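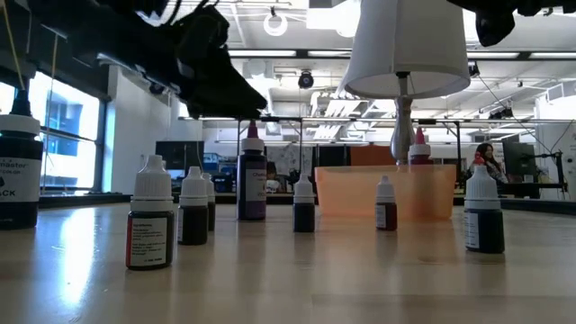 **Figure 3.** Food coloring bottles on the shared table, large and small, with the orange tub at right.

Households in the Dromwood sample keep food coloring the way other people keep batteries. Of the 213 kitchens we logged, most had more small droppers than their owners could name, and the owners were seldom embarrassed by it. Labels were a poor guide to use. A bottle that says "Chef" in purple letters was no more likely to belong to a serious baker than one that says nothing.

We coded storage by container and by neighbor, meaning whatever non-food object sat closest. Small white balls, trays and the odd lamp all turned up as neighbors - the codebook, drafted by Wieczorek in October, had allowed for spices.
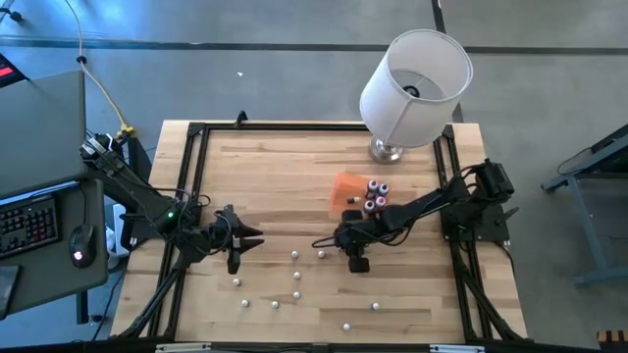 Grouping was the other surprise. Bottles of similar size drifted together, while color family, which every respondent claimed to follow, predicted little. The 1412 pairings in the Lis subset show the same habit, and we have stopped asking people to explain it. Their answers were long.
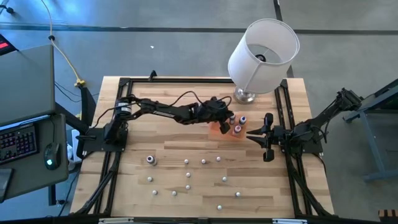

### 4.3 Trays and Their Limits

A tray was coded as "in use" if at least one bottle stood on or in it. Under this generous rule, the Vungate kitchens look very tidy.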